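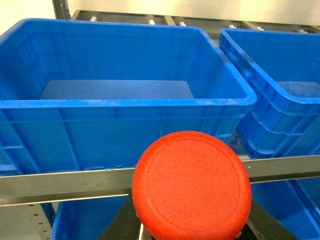 Section 6. Setting up for an open day

6.1 Before you start

We love open days at Druvamholm, and we hope you will too! This section covers the picking demonstration, where the Pluveo arm moves goods between crates on a rack while visitors watch. It assumes the arm is already bolted down and has passed the daily check in Section 3. If you have never run the arm by yourself, read Section 4 first and do two practice rounds with Roxana Tănase or Boris Hoxha.

Allow an hour and a half from opening the hall doors to the first run. It can be done in less, but you will want the spare time for questions from people who turn up early (they always do, and they are often the most interesting ones to talk to).

6.2 Laying out the rack

1. Switch the arm to HOLD and hang the tag on the control box.
2. Wipe the shelf rails and crate rims with a dry cloth.
3. Set the blue crates on the rack with their open tops facing up. Use both tiers if you are running the long programme.
4. Press each crate down gently at all four corners. It should not rock.
5. Leave the upper crates empty for the first run, so that visitors see them fill.
6. Check that nothing has been left on the rails or hung from the uprights.

Note: Old scuffs on a rim are harmless. A cracked rim is another matter – swap the crate and put the cracked one by the office door.

6.3 Loading the programme

1. Turn on the Panicker screen and wait for the green bar.
2. Choose OPEN DAY, then SHORT or LONG. The short programme has 39 moves and suits school groups very well.
3. Set the speed to Visitor. The screen will not let you go faster while this programme is loaded.
4. Take the tag off the control box and press START once. The arm visits each crate position and stops above it without picking anything up.
5. Watch the wrist camera view on the side screen as it goes. At each stop you should be able to make out the crate rim and some of the crate floor. If you see only rail, press HOLD and go back to 6.2, step 4.

Caution: Do not reach into a crate while the arm is stopped above it. A pause in the programme looks the same as the end of it. Press HOLD first, every time.

6.4 Running the demonstration

1. Ask visitors to stand behind the yellow line. Small children can come to the front, with an adult beside them.
2. Say what the arm is about to do before you press START.
3. Let the first run go through without talking over it. People like to listen to it working!
4. On the second run, point out the side screen and let visitors guess which crate comes next. Teodora Papadopoulos started doing this in May and it has been a favourite ever since.
5. Press HOLD between groups.

Caution: If the arm drops something, leave it where it lies until you have pressed HOLD and the lamp is steady.

6.5 Questions you are likely to get

How many moves has it made? The counter is on the second page of the screen. It stood at 2,163 when this section was written, so read out the new number.

Can it see? It has a small camera near the gripper, and the picture is used to line up with the crate.

Can I have a go? Yes, on Sunday afternoons, using the Zundex hand control at the lowest speed. Colm Ní Mhurchú keeps the sign-up sheet.

6.6 Closing down

1. Choose PARK and wait for the arm to fold.
2. Press HOLD and hang the tag.
3. Empty the crates and stack them under the window.
4. Write the counter reading and any stops in the blue logbook.
5. Turn off the side screen last.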